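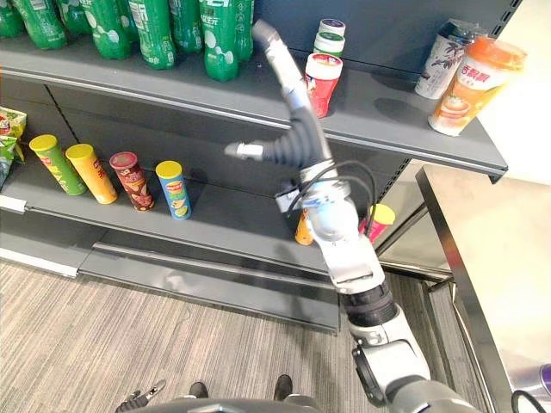 4. What Changed for the Floor Staff

4.1 Setting and how I collected this

I spent most of September at Wellholm, a training shop where a two-armed humanoid does shelf work next to the people who used to do all of it. The staff call the robot Peter, and after a week so did I, so Peter it is for the rest of the paper. The stock is drinks and snacks: bottles up top, cups, chip cans, and the bagged stuff that gives everyone (human and otherwise) a hard time.

My notes cover 88 restocking shifts. For 6 of them I put down the notebook and did the work myself, badly. I also talked with the people on the floor whenever they had a minute, usually while we were breaking down boxes, and I wrote up those talks the same evening. Management at Bakotska, which runs the shop, had its own numbers on shelf gaps and hours. I use those in Section 5 and leave them alone here, since what I wanted to know was what a shift feels like now.

4.2 The work moves to the edges

Before I started I figured the robot would take the boring middle of the job and leave people the interesting parts. That was half right. Peter does take a lot of the middle — reach, grip, place, back up, do it again. What's left for people is mostly stuff that happens right before and right after. Somebody has to set the goods out so they can be picked up. Somebody has to look at the shelf afterward and turn the cans so the fronts face out. Somebody has to decide if a crushed bag goes on the shelf or back in the box.

Bags are where this shows up most. 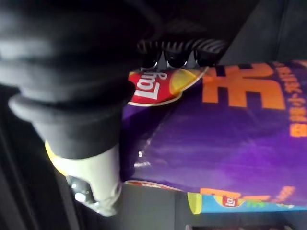
A can has one shape and keeps it, and staff who preload a row of cans can pretty much walk off and do something else for a while. With bags they stay close. One clerk told me she had started laying them out flat with a little air pushed toward the seam, a trick she'd made up and then taught to two coworkers without ever mentioning it to a supervisor. I found a bunch of these private tricks. They don't appear in the Bakotska task sheets, and when the hours were recalculated after the first season they weren't counted as work at all. I think that's a mistake, and I'll come back to it in the discussion.

4.3 Standing near it

I asked everybody the same dull question: where do you stand? People had strong opinions! Newer staff kept well back and waited for a full stop before stepping in. The ones who had been there longer had learned to read the arms, and they'd drift in close during a reach because they knew which way the elbow was going to go (or thought they did). Cables came up a lot too, more than the arms in fact. Folks had a kind of automatic glance down at the floor before crossing, and I caught myself doing it at home.
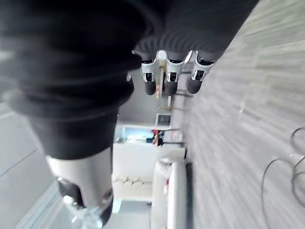

Figure 4. Fingers and sleeved arm seen from a wrist camera, with black cables on the floor at right.

Chepkoech Tanui, who helped me code the interviews, noticed that staff talked about the hand and the body as if they were different coworkers. The hand was "careful" or "fussy." The body was "in the way." Once she'd pointed it out I heard it all the time. It matters for training, I think, because the written safety material at Wellholm is nearly all about the hand, and the near misses people described to me were about legs, feet and whatever was trailing behind.

4.4 Minding and being minded

The last change is the hardest to pin down. Staff who used to work a shelf alone now work it while keeping an eye on something, and several said they went home tired in a different way. It isn't heavy work. You wait, you watch, and you can't really let your mind wander. A couple of people loved it. Others missed the old rhythm of doing a whole aisle with the radio on and having it look nice at the end. The low shelves were the one place where I heard almost no complaints, and anyone with bad knees will understand why.

I presented an early version of this section at the Midtbø workshop and got some pushback on it.
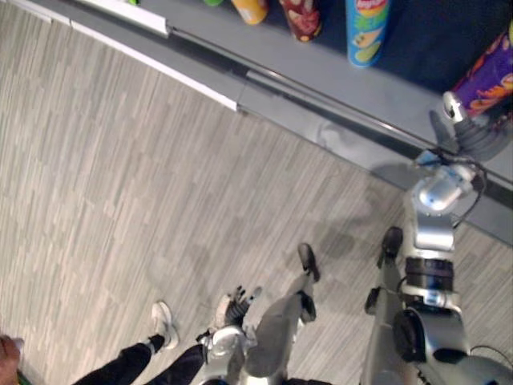

Isamu Okabe objected that I was treating watching as a leftover, when in his view it was the new job and ought to be hired for, trained for and paid as such. He also thought I was too quick to blame the task sheets, given that clerks might have good reasons for keeping their tricks to themselves.

I've gone back and forth on the second point. Two of the clerks did say, when I asked them again, that they'd rather not see the bag trick written down, because then it would turn into a step with a time attached. I've described it here with their okay and left out the part they asked me to leave out. On the first point I mostly agree with him, and the pay question is taken up in Section 5.2.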